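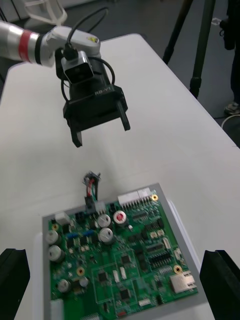 How long does it take to put together an hour of cabaret?

Two years, if you count the arguing. The show is called Durano, it runs 37 minutes longer than it did at its first outing, and the woman who wrote it and sings most of it regards this as growth.

We meet in the bar of the Haludum, a basement room with 32 seats and a pillar in front of the best two. She orders tea and sends back the biscuit. "I started out wanting to do torch songs in a nice frock," she says. "Then I met my pianist, who hates torch songs and had opinions on the frock."

They settled on a set of sea shanties, divorce ballads and one long number about a parking fine. The fine was real. "I appealed and lost, so I got a waltz out of it. It's the only thing people hum on the way out."

Her last show, Groen, closed early after what she calls a frank exchange with the public. Some 30 people came on the opening night, and most of them had been in the cast of something with her. "They laughed in all the places actors laugh. Wrong places, but very loud."

Does she get nervous? "Only in the quiet songs. In the loud ones you can't hear them leaving."

The costume this time is plain black, a victory for the piano. The feathers have gone into a trunk at her sister's, though she admits to keeping a boa back for the encore – "if there is one, and I've told the lighting desk there is one."

Durano plays at the Haludum in July, then moves to the Zastton, where there is no pillar but the bar shuts at the interval. She is trying to get the interval moved.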